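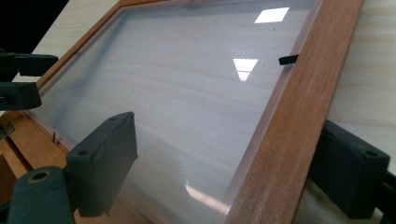 Progress report, second period: demonstration collection for lidded containers

Prepared for the Joubert grant office by the Boseo manipulation group, Jakport site

1. What was done

In this period we collected 268 accepted demonstrations of two-handed work with boxes that have a hinged lid. A further 34 were recorded and then rejected. The target for the whole project is 502, so we are a little past the half. The collection was slower in the first weeks, when the operators were still learning how to bring the fingers to the rim of a lid without pushing the whole box away.

Lids with a transparent panel gave us the most difficulty. The panel reflects the lamps, and through it one sees the grain of the table, so the learning system may confuse what is on the panel with what is under it. We decided to keep such recordings and to note the lighting for each of them. Most rejected recordings had a different fault: the synchronisation between the left and the right gripper was lost. After we changed the start procedure in June this fault became rare.

2. Present set-up

Every demonstration is made by one operator with 2 hand-held grippers, one in each hand. The box stands on a light table between them, and the operator begins with the jaws pointing inward. We use an organiser with nine compartments, all empty at present. Small objects will be added in the next period, when the task becomes opening the lid, placing the object and closing again.

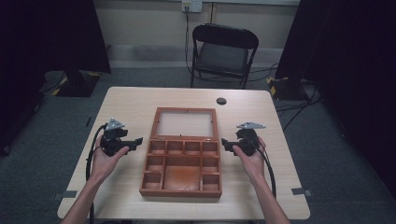
Shireen Naidoo asked, after reading the draft of this report, whether one organiser is enough, and whether the system will only learn this one hinge. She would prefer that at least a quarter of the remaining demonstrations use other boxes. We agree with her, and the plan below is changed accordingly.

3. Next period

Two more boxes are ordered from Tridton, one of them with a solid lid. Until they arrive we continue with the present one and vary its position and angle on the table. We do not request additional money. We ask only that the date for the first training result be moved by four weeks.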